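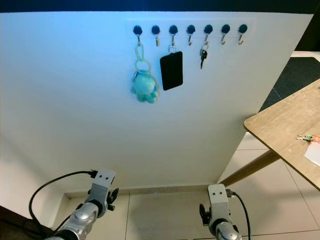
How much weight can one hook of the key rail carry?

Each hook is made for 200 grams. A ring with a few house keys and a small charm is fine, but please do not hang a bag or a wet umbrella on it.

Vudell key rail, white, seven hooks

The Vudell is a straight white strip with seven hooks in one row. Every hook sits on a round black base with a glossy surface, and the hook itself is small and silver in color. The distance between the hooks is the same along the whole strip, so keys with a bigger tag or a soft toy on them can hang with a free hook at the side.

Many of our customers mount it near the entrance, at a height which also children can reach. It looks calm on a white wall or on a smooth white panel.

Mounting

In the box you find the rail, 2 screws and 2 wall plugs. Clean the wall first and let it dry. Hold the rail, mark the holes with a pencil and check with a level. For hollow walls you need other plugs, which we sell separately under the name Dresell.

Care

Wipe with a soft cloth and a little water. Strong cleaners make the black bases dull.

Delivery and returns

Musutden sends the rail from the Balaskas warehouse on working days. The price is 19 euros, shipping is calculated in the basket. You may return it unused in the original box. Single hooks can be ordered as spare parts, please write us the name of the rail in your message.

The version in gray is sold out and comes again in March.

Page updated 21 November 2020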